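The Three-Bin Theory of Toy Blocks

Every house with blocks in it eventually develops a sorting policy. Ours began in July, after I stepped on the same corner twice before breakfast, and it ran to 13 categories. It lasted until lunch.

Poonam Pathak, who runs the toy library at Estrella, considers this a beginner's mistake. She has 158 sets on loan and allows three bins for any of them. Small bins, too. A big one is a landfill with handles.

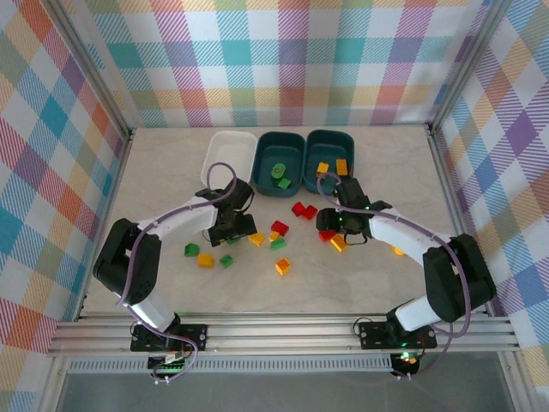
Her other rule is to tip everything out before putting anything away. You need to see the whole miserable scatter, she says, or you'll spend the evening rescuing one yellow piece at a time. I asked what goes in which bin. She shrugged. Color works, until somebody small has opinions about teal.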